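Workshop notebook, Sep 9, 2024
Kiln shed, glaze testing

Opened the kiln this morning and I am so pleased with this batch that I'm writing it up before I've even swept the shelves. The ash glaze finally broke properly over the ridges! Honey brown on the high spots, a proper mossy green where it pooled, and none of the dull khaki we kept getting in August.

What went in: 17 test tiles, all Vidmar stoneware, all cut from the same slab and bisqued together. Each one has three combed ridges and a thumb dent at the bottom so we can see what the glaze does on an edge, on a flat and in a puddle. I'd recommend the thumb dent to anyone making tiles for the shared rack. It tells you more than the flat part ever does.

The ash is the batch from the Vusidcombe orchard prunings, mostly apple with a bit of pear. I washed it twice this time, then dried it on old plaster bats and put it through the 80 mesh. Last time I only washed it once and my hands were sore for a day, so please wear gloves, even for stirring. The rinse water is still slippery as soap. The dry ash came to 1,157 grams, which is heaps more than I thought we'd get out of two buckets.

Base recipe is the usual ash, feldspar and ball clay, equal parts by weight. From there I moved the ash up and the feldspar down across the first row, then added red iron oxide in small steps across the second. The third row was the same as the second but with the Estberg clay swapped in for the ball clay. I wasn't expecting much from that row and it's easily the best of the lot. 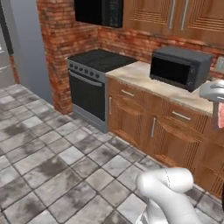
The Estberg clay must be bringing a bit of its own iron along, and maybe some titanium as well, going by the streaky, almost feathery look on tiles 12 to 14. Tile 13 is the one I keep picking up. It has little blue-white threads running down from each ridge (best seen in daylight, the shed light flattens them out) and the surface is satiny without being dry. I'd put that on a mug tomorrow.

Tile 6 ran. It ran right off the bottom and onto the wad, and took a chip out of the cookie underneath when I knocked it free. That's the high-ash end of row one, so no great shock, but the colour is gorgeous, like barley sugar. Might be worth trying inside a shallow bowl with a thick foot, well away from the rim.

Tiles 1 and 2 are underfired and scratchy. Bin them or use them for drill practice.

Firing notes, for whoever loads next:

Slow start with the lid propped, then closed up once the mirror stopped fogging. Medium until red heat, then full. Cone 8 was down and cone 9 just starting to lean when I shut it off. No soak. I fired down under power for 2 hours instead and I'm convinced that's where the satin surface came from. The August load had the same glaze on four tiles and a fast cool, and they all came out shiny as a toffee apple.

The bottom shelf is still behind the top by a good half cone. I moved the element-side post in a little and it made no difference I could see. Next time I'll leave the bottom shelf half full and see if it catches up.

Application: three seconds in the bucket for most, five seconds for the second dip. The five second coats crawled a bit where I'd left dust in the combing. My own fault. Wipe the tiles with a damp sponge and let them sit overnight. The glaze also settles like concrete, so stir right from the bottom and keep stirring between tiles. I put a pinch of bentonite in the leftover bucket this arvo and will see how it looks in a few days.

To do:

Mix a bigger batch of the tile 13 recipe and sieve it twice.
Throw six plain cylinders in the Vidmar body and two in the Prallport white, to see how much colour is coming through from underneath.
Order more cones, we're down to the last box of 8s.
Grind the chipped cookie and rewash the shelf it sat on.
Ask the orchard if we can have the cherry wood ash kept separate from the apple.

Tiles are on the windowsill with the numbers facing up. Have a look at 13 in the morning sun and tell me it isn't lovely.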